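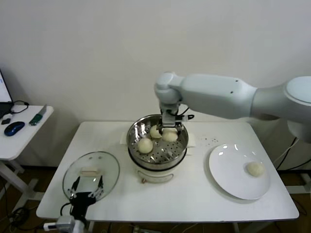
Åsmund Ekström writes that his kettle and steamer scale up twice as fast since he moved to the east side of Murlow, and asks whether the water company changed the supply. It did. In January the east side was switched from the Filali reservoir to the Premholm boreholes, and borehole water picks up calcium on its way through the chalk. Our test at the Premholm standpipe gave a total hardness of 252 mg/L as calcium carbonate. A tap on the west side of town, on the mixed supply, gave 226.

Both values count as hard water. The gap between them does not explain a doubling in scale, so we asked for his usage as well. He now boils almost 500 liters a month, well up on last year.
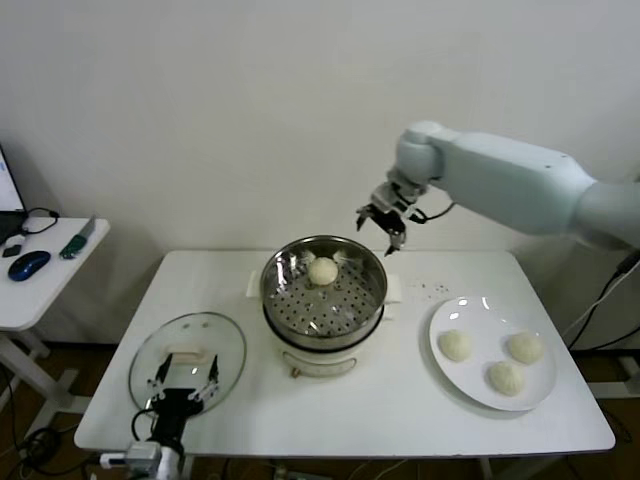
Scale forms when bicarbonate breaks down on heating and calcium carbonate drops out on the hottest surface. In a steamer, the water leaves as vapor and the minerals stay in the base. Topping up between batches adds more. Emptying the base after each use slows the buildup, and filtered rainwater is not a substitute unless it has been tested for drinking. 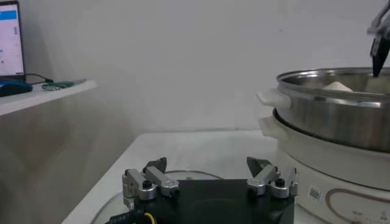 Reading time: 2 minutes

For removal, use citric acid powder dissolved in cold water. Let it stand until the fizzing stops, pour off, and rinse well. Check the appliance manual first, as some makers rule out acids on coated heating plates. Do not mix with bleach.

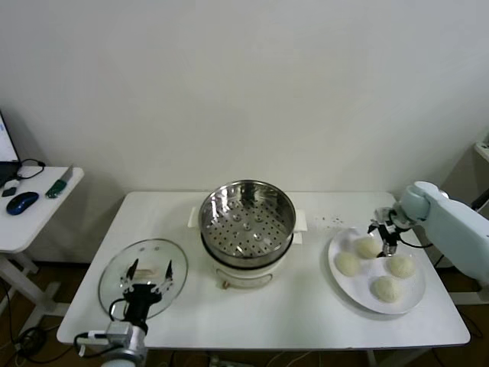
Nedotix test strips are again in stock at the front desk. They read in steps too coarse to tell the two supplies apart, but they will show whether a softener is working. Desk hours are unchanged, except that we close at noon on Tuesday.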